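About us

Zodier is a small outfit with one question. Can a machine do the chores yet? The washing, the sorting, the sweeping up at the back of a shop. Most of what we hear from clients is "surely it can by now". Most of what we tell them is not quite, and then we show them how far it got.

We test, we write up, we advise. We don't sell robots and we don't take commission from people who do.

How we started

Darmawan Sumampouw ran the back room of a linen hire firm, Nugroho, for 9 years. Sheets, aprons, bar towels, 800 pieces on a heavy day. Every spring a salesman came round with a folding machine and every spring it turned out to want the cloth fed in flat, square and the right way up, by a person. Who might as well have folded it. He kept notes on all of them. Those notes are more or less the company.

Aisyah Lau joined the December after we opened. She came from fitting arms on packing lines and knows why things stall, slip or miss. She does the bench work, Darmawan does the clients and the tea. There are 4 of us now, plus whoever is in on a placement.

What we do

Chore trials. You tell us the job, we set it up with your actual goods – your shirts, your trays, your bin bags – and run it till we know.

Second opinions. Somebody has shown you a video. We'll tell you what to ask them. (Was it sped up. How many goes did it take. Who put the cloth there.)

Shop-floor visits. Half a day, we watch your staff work and mark which jobs a machine could take on soon and which it can't. Usualy shorter than people hope. The first list, that is.

Where things stand

Carrying a closed box from one shelf to another – yes, fine, has been for years. Hoovering an open floor, mostly. Wiping a table if the table is clear. Loading a dishwasher, slow, and it depends whose dishwasher.

Clothes are the hard one. A box is the same shape every time you look at it and a shirt never is. Pick up one layer and you may get two. Put it down and it has moved. A person folding at home uses their fingertips without thinking, feels the hem, gives it a shake. An arm with two fingers has to find that edge by looking for it, and green on green isn't much to go on.

So we keep coming back to laundry. It is dull, everyone has it, and it shows up every weakness a machine has got.

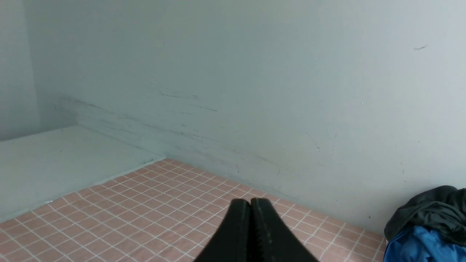
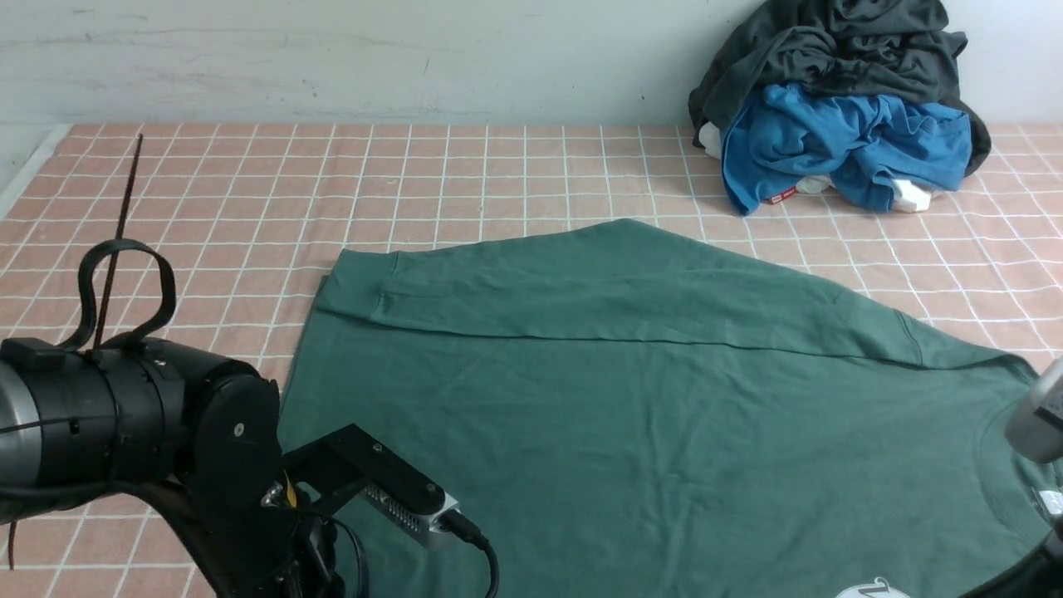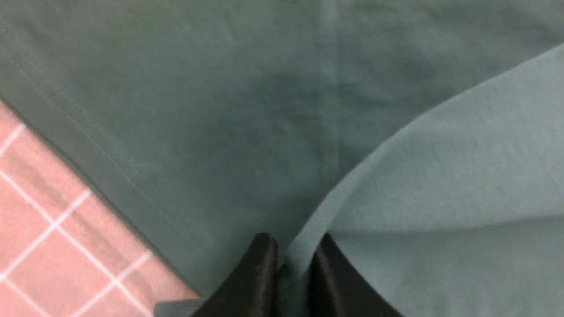 How we score

Simple sheet, 15 lines, same one for a machine as for a person. Did it get hold of one layer. Did the edges line up. Would you put it in the drawer as it is or do it again. Time goes on the sheet but at the bottom, as a slow good fold is still worth having and a quick bad one isnt.

A person sets the job up and steps back. If anyone has to reach in and help, that goes down as a help and we say so in the report. We have had arguments with makers over this. Flostard, one of our longer running clients, asked for the helps to be put on the front page of theirs, which we thought was decent of them.

What we won't do

Say a machine is ready when it's ready only in our room. Run one good go and stop there. Write the report before the trial, yes we have been asked.

We also won't tell you to let anyone go on the strength of it. Not what we are for.

Zadau

Our own side project, run in quiet weeks. A plain list of household chores with a mark against each one – can, can't, can with help – kept up as things change. Free to read, free to copy. Bed making is still a can't. Pairing socks moved up a mark and then back down again after Aisyah tried it with black ones.

Working with us

Send a few lines on the job, what it's done on, how often, and who does it now. Photos of the workspace help, don't tidy first. Placements are open to college students in engineering or textiles, and we'd like more from textiles. Ask for Darmawan for trials and visits, Aisyah for anything with a plug on it.

Page last changed 2019-01-14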